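Print this page | E-mail this page to a friend

Workshop Tips: Teaching a Yard Robot Where the Ground Is

A few of you have written since February to ask how I got my little supply cart to find its way over bare dirt, so I am finally sitting down with a pot of coffee to put my notes in order. My cart is a home-built affair with a single camera up front and a small computer that runs Gumumus, the navigation program a good many of us in the workshop group use. Most of what follows should carry over to whatever you run at home, and if it doesn't, write and tell me!

Start with the camera, before you touch a single setting. Wipe the lens with a soft cloth, check that the mount is snug, and look at a few saved pictures at full size. I spent two evenings fiddling with the obstacle settings when all I needed was a clean lens and a shorter exposure. Catarina Morais keeps an old eyeglass cloth tied to the handle of her cart, and I have copied her shamelessly.

Next, mind your shadows. A tree shadow on bare ground has a hard, dark outline, and a program that goes mostly by brightness will treat it as a hole or a wall and come to a dead stop. In Gumumus you can open the ground page and turn the brightness weight down and the texture weight up. Do it a little at a time – one notch, then a test run – and write down what you changed. I use a pencil and the back of a feed calendar, and it has saved me more than once.

Loose gravel wants its own label. If you lump it in with the dirt, the planner will happily send the cart across it at full speed, and then the wheels slip and the position estimate wanders off. I gave gravel a cost of 30 against 13 for plain dirt, and now the cart goes the long way round if there is one and slows down if there isn't. Those numbers suit my wheels, so please treat them as a place to start.
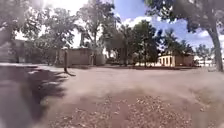

Red dirt, gravel up close, tree shadow at left and one thin post farther out.

Thin posts are the thing I would worry about most. A wall or a big trunk fills plenty of the picture and gets noticed, but a narrow post on open ground can vanish when the software shrinks the picture to save time. Jaime Neves got me to keep the full-size picture for the middle band, where far-off things meet the ground, and to shrink only the rest. It costs a bit of speed and I have never missed it. Watch as well that the program doesn't take the post and its shadow for one wide, slanting object. If it does, ask it for height as well as outline, and the shadow should drop out of the map.

Now for the sky, which I ignored for far too long. When there is bright sky behind the trees, the camera tries to please everybody, and the leaves wash out while the shady places go dark. Set the exposure meter to read only the lower half of the picture. The clouds will look dreadful, but the cart has no use for clouds.

Please save your test drives, even the dull ones. I have 414 short recordings now, and before I trust a new version of anything I play it back against 222 of them that I have marked up by hand. Marking goes faster than you would think if you do a handful while supper is in the oven. I mark dirt, gravel, posts, trunks and buildings, and I have a label called "can't tell" for the blurry patches. Do use that last one freely. When I guessed at the smeared parts, the program learned my guesses, and it was a job to get them out again.

One more little thing about planning. Leave a wider margin around trunks than around walls, as roots and fallen twigs like to gather there and the camera sees them late. Marjatta Niskanen sets hers to twice the width of the cart, and I have settled on a bit less.

And keep a stop button where you can reach it with your gloves on.

Next time I hope to get to batteries and hot weather, if Beatriz Brandão will lend me back my meter.

Questions or tips of your own? Write to Margarida Sequeira, Stesmont Workshop Pages | © 2022 Stesmont | Back to top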